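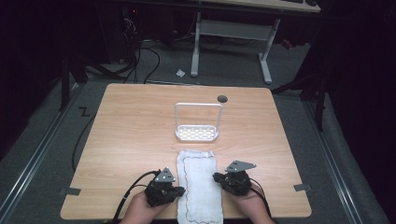 Baidoo launches two new iced drinks and opens booking for Felville charity supper

3 min read

Print | E-mail

Café chain Baidoo has added two iced drinks to its menu for the season, the Salted Pear Cooler and the Malted Oat Shake. Both on sale from Wednesday in all 18 of its cafés. Booking also opens the same morning for the Baidoo Long Table Supper, the chain's yearly fundraiser in Felville.

The Salted Pear Cooler is pressed pear juice over crushed ice with lime, a pinch of sea salt and soda to top it up. No coffee in it. The Malted Oat Shake is thicker – cold espresso, malt, oat drink and a scoop of vanilla ice, blended. A decaf version can be had at no extra charge, and children's sizes of both are on the board.

The drinks came out of a staff recipe contest held over the winter. Counter teams sent in 135 ideas, a good few of them involving marshmallow. The pear drink was put forward by the team at the Felville station café and has hardly changed from the first version, apart from less salt. The shake took longer. Early batches split when left standing so the malt was swapped for a finer one and the oat drink is now chilled overnight.

Regulars at three cafés were given small cups of each to try during April and asked to fill in a card. We got 546 cards back. Pear came out ahead with the lunchtime crowd, the shake did better after four o'clock. Some people asked for the pear one with mint, so mint is now available, just ask at the till.

"We wanted one drink for people who are thirsty and one for people who really want a pudding," a Baidoo spokesperson said. "The cards were very clear on which was which. We had planned to pick a winner and drop the other but there was no sense in it after that."

Both drinks come in regular and large. They can be ordered at the counter or ahead for collection, and count towards the loyalty card in the usual way (one stamp per drink, any size). Reusable cups welcome, the normal discount applies.

Food to go with them: a ginger and pear slice, back after a year off the menu, and a cheese scone with chives. The scone is baked on site in the larger cafés and delivered before opening to the rest. The lemon drizzle loaf stays. The almond finger goes, though cafés with stock left will sell it untill it's gone.

LONG TABLE SUPPER

This year's supper has a theme of "Harvest by Lamplight" and moves to the old corn hall in Felville, which has more room then last year's venue and step-free entry from the car park side. Doors 6.30pm, food from seven. There are 345 seats, sold singly or in tables of ten with a few smaller tables at the back for couples and people coming alone.

Money raised goes to Clistitura, the Felville charity that runs cooking classes and a hot meals round for people living on their own. Last year's supper paid for a second delivery van. This time the charity hopes to refit the teaching kitchen – new ovens first, then lower worktops so people can cook sitting down.

Three courses, served to share down the table. Squash soup with brown bread to start, then a choice of slow-cooked lamb or a mushroom and barley pie, then baked apples. Vegan and gluten-free plates can be booked with the ticket. Please do this when booking and not on the night, the kitchen is small. Both new iced drinks will be poured on arrival, along with cider and a still elderflower.

Sports club operator Cisport is supporting the evening for a second time. It is giving the main raffle prize, a year's family membership at its Felville club, and is paying for a late bus back to the station at 11.15pm. The bus is free to ticket holders, no need to book.

"The supper is the one night of the year when the people who cook with us and the people who pay for it sit down together," a spokesperson for Clistitura said. "The kitchen is tired. Two rings on the big hob don't light. So we are very glad of this."

There will be a short auction between the main course and pudding. Lots so far include a barista morning for four at the Felville station café, a hamper, and a set of hand-thrown mugs. Local firms wishing to offer a lot can still do so by asking for a form in any Baidoo café. Forms back by the end of the month please.

Music from a ceilidh band after the auction. Dancing is optional and the side room will be kept quiet for anyone who'd sooner talk.

BOOKING

Tickets on sale from 9am Wednesday at Baidoo counters and through the chain's website. Loyalty card holders can book up to ten seats in one go, everyone else up to four. Returned tickets will be resold from the Felville station café only. No sales on the door.

Notes for editors

Baidoo runs cafés in Felville and the towns nearby, and roasts its own coffee. Clistitura is a registered charity. Cisport runs gyms, pools and courts.

Samples of both drinks can be sent to newsdesks in Felville – morning delivery only, they don't travel well after noon. Recipe card for the ginger and pear slice available on request, as is a full allergen list for the drinks, both food items and the supper menu.

ENDS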